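4.2 Open-day demonstration

We took the Bonadari bench to the November open day in Clultville and let it run from Friday lunchtime on. Up to 90 visitors stood round the table at once, and they were a delight – full of questions, most of them about the wrist.

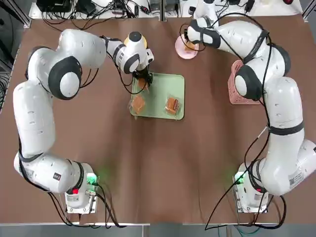 Figure 6. The two-arm bench at the open day, with the tray and the pink plate in reach.

By closing time we had logged 618 picks, 361 of them by the left arm. Wrapped items drew the biggest crowd by far!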